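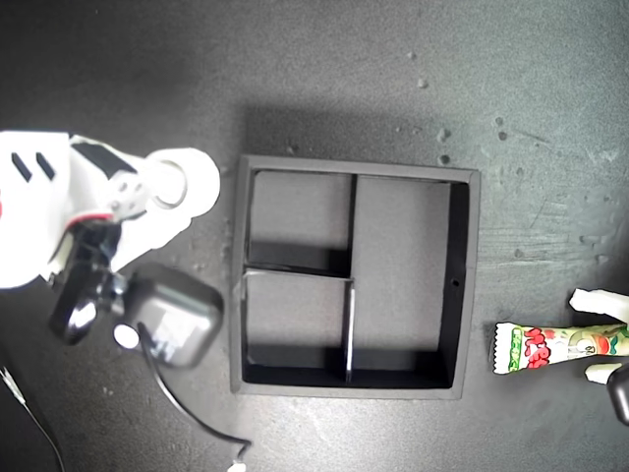 Reading time: 5 minutes

Writing About Recorded Music
Handout 3: The Album Review
Module tutor: Rebecca Guerra

Students should read this handout before the seminar and bring a printed copy of their first draft. The set recording is Grekavetti, the second album by the quartet Dastier. It lasts 32 minutes and should be heard in full at least three times, once without taking notes.

1. Description before judgement

A reader who has not heard the record must be able to form some idea of how it sounds. Name the instruments, the tempo and the manner of singing before offering an opinion. "The drums enter late and stay quiet" is of more use than "the rhythm section is superb". Adjectives of praise should be kept to a minimum in the opening paragraph.

2. Context

One or two sentences on earlier work will normally be enough. Sherif Nasr's review of Erura, set last week, gives half its length to the band's changes of line-up and reaches the first song only in the fifth paragraph. Consider what could be removed without loss.

3. Lyrics and titles

Quote briefly and accurately. Where a title seems pretentious, the review should show how the music supports or fails to support it. Speculation about a songwriter's private life is not acceptable in assessed work.

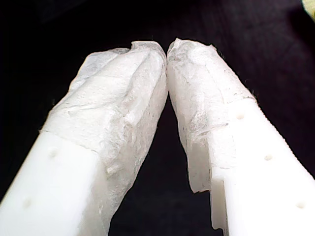 Must every track be mentioned?

Most reviews are better for discussing three or four songs closely. Tracks left out should not be ones on which your general verdict depends.

4. Assessment

The review carries 32 marks. A separate summary of 200 words, written for a listings page, carries a further 5. Quotations count towards the word limit; the title and artist line do not. Drafts are to be handed in at the department office by noon on August 2, 2018. Late drafts will be marked but will not receive written comments.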